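Noslow Home Forum > Furniture and Finishes > Is my table real wood or printed?

pipkin_73
20 March 2023
Hello all, long time reader, first time poster. I bought a second-hand table from a house clearance in Brendthorpe and I can't for the life of me work out what it's made of. The chap swore it was solid ash. It was £100 including the chairs, so I'm not going to cry if it isn't, but I was planning to sand the top and oil it before my sister comes to stay and I'd rather not sand through a picture of wood!

It's very pale, sort of creamy with a bit of pink in it, and there's not much shine. No label underneath that I can find, only a number in pencil, 333, which could be anything.

MacBrayne
Don't sand it yet. Look at the ends. If it's solid you'll see end grain on the short sides, little dots and short lines, and the long lines on the top should sort of run into it. If the same stripes just fold over the edge, you've got a printed or wrapped board.

Also get underneath with a torch. Does the pattern down there look anything like the top?

pipkin_73
Thanks for the quick answer. The edges have a strip on them all the way round, so no end grain to look at. Underneath is painted, or at least it's a flat beige that I think is paint. So no help there, sorry.

gorsebush
Strip round the edge and painted below = laminate, I'd put money on it. We had one just like it from Selura, lasted donkey's years, kids did their homework on it and you could have stood a hot pan on it (we did, often, and my husband winced every time). I wouldn't be sad. I'd take that over oiled ash with a family of five any day.

MacBrayne
Not so fast gorsebush. Plenty of veneered tables have an edging strip and a painted underside. Veneer is real wood, just thin, and you can oil it if you're gentle. It's the sanding that gets people into trouble.

gorsebush
Fair, but a veneered one that's been through a house clearance would have a ring on it somewhere. A mug, a plant pot, something. Pipkin, any rings?

pipkin_73
No rings at all that I can see! I've had my nose about an inch off it. I did try a drop of water in one corner like someone said in an old thread on here (page 1168 or something daft, I was up far too late reading) and it just sat there in a bead. But it could have an old varnish on it I suppose?

MacBrayne
Could well have. A bead of water tells you there's a finish on top and that's all it tells you. Have a proper look at the pattern instead. On a print you'll sooner or later find the same bit twice, same loop, same little kink, usually a fair way along. Pick one odd mark and go hunting for its twin.

pale_and_interesting
Can I butt in, because I've got one I've been arguing with myself over since December. Mine has long ovals and loops towards one end, quite soft and wide, and then as you go across it all tightens up into thin lines very close together, so it nearly looks brushed. The lines run on the slant in this one.

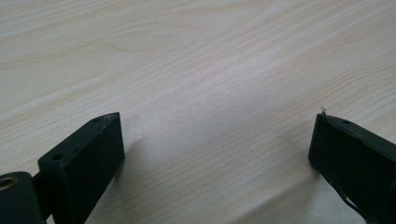
I'd always taken the loops as a good sign, as you do get those in a real plank that's been sawn flat, with straighter stuff alongside. Then my brother-in-law said printers copy real planks, so of course it has loops, and now I don't trust any of it. I've hunted for a repeat and haven't found one, but I keep losing my place.

gorsebush
Your brother-in-law has a point, annoyingly. I'd say print. Too even for me, where are the knots?

MacBrayne
Lots of real boards have no knots, that's what people pay extra for! I wouldn't call it either way from a photo. Use bits of masking tape so you don't lose your place, and run a fingernail across the tight lines. Real grain often catches a tiny bit, although some laminates have a texture pressed in, so don't take that as gospel.

pipkin_73
Masking tape, brilliant. Going in with a torch after tea.

pipkin_73
Found it!! Same squiggle twice, shaped like a tadpole, a good arm's length apart. So it's a print and the chap was fibbing or hopeful. No sanding for me, I've ordered a tablecloth.

gorsebush
Told you. Enjoy the hot pans (use a mat though, I was lucky).

pale_and_interesting
Glad yours is sorted. Mine's got eleven bits of tape on it and we're eating on our laps.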